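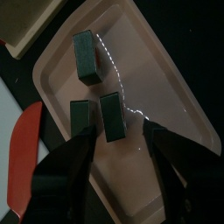

Green wooden blocks standing in a pink plastic tray. See item 12.

Rirnthorpe Preschool
Summer Safety Walk-Through, July
Completed by Wiremu Pirihi, with comments for all room staff

Hello everyone. The list is the same one we used in the spring, with a few lines added at the bottom for the yard. I've marked each item OK, FIX or WATCH, and I've written more than the little box allows, as I always do, so please forgive the length. If you only have a minute, read the ones marked FIX. If you have a cup of coffee and a quiet room (ha), read the rest too, as several of you asked good questions on Tuesday and I've tried to answer them as I went along.

ENTRANCE AND HALLWAY

1. Front door closes and latches by itself — FIX
It closes, but it doesn't latch unless you lean on it. I let it go a dozen times and it caught on maybe half of them. The closer arm needs adjusting and I've put in a call. Until then, whoever is last through at drop-off, please give it a firm push and listen for the click. I know your hands are full at that hour.

2. Mats flat, no curled corners — OK
The new long mat is a great improvement over the old one. Thank you to whoever has been vacuuming under it as well as on top.

3. Sign-in sheet and emergency contact binder at desk — WATCH
Both present. Two families in the Fahy Room have moved this year and their pages still show the old phone numbers, with the new ones on sticky notes. Sticky notes fall off. I've printed clean pages and left them in the tray for you.

4. Hallway clear to full width — OK
Only just! The strollers were three deep when I came through at half past eight. They fold, even the big ones, and most parents are happy to fold them if somebody asks nicely.

FAHY ROOM (younger group)

5. Outlet covers fitted — OK
All in place, including the one behind the bookcase that we missed last time.

6. Shelves and tall furniture anchored to wall — FIX
The bookcase by the window has a strap, and the strap has a screw, but the screw has worked its way out far enough that I could turn it with my fingers. I tightened it for now and took everything heavy off the top shelf. It needs a proper wall anchor. Please don't put the big picture books back up there just yet, however tempting that empty shelf looks.

7. Window blind cords out of reach — OK
Cordless throughout.

8. Small parts check on toys for under-threes — WATCH
I went through the bins with the choke tube and took out one doll's shoe, a bead and a very old raisin. None of the toys that belong in the room failed. I think the bead and the shoe came across from the older group during the rainy week, when everybody was mixed together, and I don't blame anyone for that. A quick look through the bins after any mixed day would take care of it.

9. Changing area stocked, strap working, surface free of cracks — OK
The pad has a faint crease near one end which isn't a crack yet. I'll look again in the fall.

CURKWOOD ROOM (older group)

10. Radiator guard secure — OK
Solid. I pulled on it harder than any four-year-old could, and I have met some strong four-year-olds.

11. Art cupboard locked, adult scissors and glue gun inside — FIX
The cupboard was locked, and I was pleased, and then I found the adult scissors in the pencil pot on the windowsill. They're back where they belong. The glue gun was in its box, cool and unplugged, with the cord wrapped neatly. Lovely.

12. Wooden toys sound: no splinters, chips or flaking paint — WATCH
I spent longer on this than I meant to, because I love wooden blocks and always have. Run your thumb along every edge and every corner, and then do it again with the back of your hand, where the skin is softer and notices things the thumb doesn't. A rough spot can usually be sanded smooth in a minute with fine paper and then wiped with a damp cloth. Anything that has split along the grain goes in the trash, even if it's a favorite. I set aside four blocks from the big bin for sanding and threw away one. Please keep the sorting trays for sorting and don't let them turn into a second bin, as chips are much easier to spot when the blocks are spread out a few at a time.

13. Plastic trays and tubs free of cracks and sharp rims — OK
Feel around the rim with a fingertip, and flex the floor of the tray gently. Old plastic goes brittle if it lives on a sunny sill, so keep the trays on the lower shelf when they're not in use. Wash in warm soapy water, rinse, and let them air dry standing on edge.

14. Climbing frame bolts — OK
The Jomby frame has 53 bolts and I've now had a wrench on all of them. Two took a quarter turn. The plastic caps are all on, which must be some kind of record for us.

15. Crash mats under and around frame — FIX
There's a gap between the two big mats that opens up as the children jump. I measured it at a hand's width by the end of the morning. We used to have hook-and-loop joining strips for this. Does anyone remember where they went? I'll buy more if they don't turn up by Friday's staff meeting.

KITCHEN AND BATHROOMS

16. Hot water at children's sinks — OK
Comfortable at both sinks after two full minutes of running. I used the thermometer as well as my wrist and wrote the readings in the log.

17. Cleaning products locked away and in original bottles — WATCH
Locked, yes. One spray bottle has no label. I'm fairly sure it's only the vinegar mix, but fairly sure isn't good enough, so I emptied it and rinsed it out. Labels and a marker are now taped inside the cupboard door.

18. Fire extinguisher in date, gauge in green, bracket firm — OK

19. First aid kits — FIX
The kitchen kit is low on small bandages and has no gloves at all. I've ordered a box of 200 bandages to share among the rooms, so please don't be shy about asking for some. The yard bag is beautifully stocked, and I'd like to thank whoever did it.

YARD

20. Fence and gate — OK
I walked the whole line, roughly 259 feet of it, and pushed at every post. No loose boards and no nails showing. The gate latch is above child height and springs back as it should.

21. Sand area raked, covered at night — WATCH
The cover was on but not weighted down, and the neighborhood cats know it. The sandbags are behind the shed. We're also due for a top-up, and 25 bags ought to do it if we rake the edges back in first.

22. Shade sail and fixings — OK
Still taut. With the hot weather coming, please touch the slide yourself before the children go out, as the sail doesn't cover it after lunch.

23. Plants — FIX
Something with red berries has come up by the back fence. I don't know what it is, so I've put a bucket over it and I'll dig it out on my next visit. If you see another one before then, keep the children on the lawn side and send me a picture.

GENERAL COMMENTS

I know it can feel a little discouraging to see the word FIX so many times. Most of these are ten-minute jobs, and the only ones I'd lose any sleep over are the bookcase and the front door, so I've asked for both of those to be done first. The rooms were clean, the exits were clear, and the children were busy and cheerful the whole time I was crawling around under their tables. One of them checked my shoelaces for me and marked them FIX.

Please write the date and your initials next to each item as you finish it, on the copy by the staff coat hooks. I'll be back to look at the FIX items once the door has been done.

Wiremu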